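How to Turn a Sock Heel Without Tears

I put off knitting socks for years because of the heel. I had made scarves, hats, a baby blanket with one corner bigger than the others, even a cardigan that I still wear around the house, but every time I opened a sock pattern and got to the words "turn the heel" I closed it again and went off to make a cup of tea. Then my friend Loredana Zanetti sat me down at her kitchen table with a ball of leftover wool and had me through my first heel before lunch. So I'd like to do the same for you, as best I can in writing!

We'll be working a plain flap heel, the old-fashioned kind my grandmother would have known. I'm assuming you have already knitted the leg of your sock and that you're happy going around on double-pointed needles. My numbers are for a smallish adult sock with 64 stitches, so the heel is worked over half of those, or 32 stitches. The other 32 are the instep, and they just wait quietly on their needles until we come back for them.

What you need

Your sock, finished to the bottom of the leg
A stitch marker, or a loop of scrap yarn (I use scrap yarn, I lose markers down the couch)
A pencil and paper for keeping track of rows
Decent light, especially if your yarn is dark

The heel flap

Put your 32 heel stitches on one needle. You'll be going back and forth now, and it feels odd after all that going around, but you soon settle into it.

Row 1 (right side): Slip 1, knit 1, and repeat those two stitches all the way across.
Row 2 (wrong side): Slip 1, then purl to the end.

Keep repeating those two rows until you have worked 32 rows, ending with a purl row. Slip every stitch as if to purl, with the yarn in front on the purl side and in back on the knit side. The fabric comes up thick and a little ribbed, and it wears beautifully. My oldest pair, in a gray wool called Serra that I bought by the armful in a July sale, has been darned at the toes more than once and the heels are still perfectly good.
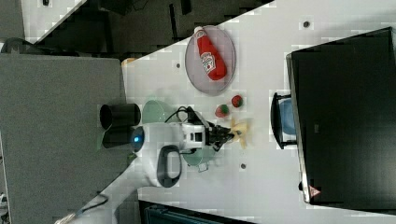 Please do make a pencil mark for every row. I know it seems fussy, and I know you think you'll remember, but then the phone rings and there you are squinting at your flap trying to work out where you left off. An easier check, if you've lost your place, is to look down the sides. The slipped stitches make a chain along each edge, and each link stands for two rows, so you want 16 links.

Turning the heel

Now for the part with the scary name. All we're doing is working short rows, which means turning around before we get to the end of the needle, and that makes a little cup for your heel to sit in.

Row 1: Slip 1, knit 16, slip-slip-knit, knit 1, turn.
Row 2: Slip 1, purl 3, purl 2 together, purl 1, turn.
Row 3: Slip 1, knit 4, slip-slip-knit, knit 1, turn.
Row 4: Slip 1, purl 5, purl 2 together, purl 1, turn.

After the first row or so you'll see a small gap where you turned last time. The decrease always closes that gap, one stitch from each side of it, and then you work one more stitch and turn again. Carry on like this, with one more stitch in the middle each row, until all the heel stitches have been used up. You'll finish on a purl row with 18 stitches left.

If you find yourself with 17 or 19, look for the spot where you forgot the extra stitch before turning. I did it on my very first heel and had to pull back 7 rows, and Loredana very kindly looked out of the window while I grumbled.

Picking up the gusset

Knit across your 18 heel stitches. Then, with the same needle, pick up and knit 16 stitches along the side of the flap, one in each link of the chain. Knit across the instep, and pick up 16 more along the other side. Knit half of the heel stitches again and put your marker there, as this is now the start of your round.

You may get a small hole at the top of each gusset. Pick up one extra stitch in the corner and knit it together with its neighbor on the next round, and the hole will close right up.

From here you decrease one stitch at each side of the instep every other round until you're back to 64, and then it's plain knitting down to the toe.

Page last changed 12 May 2003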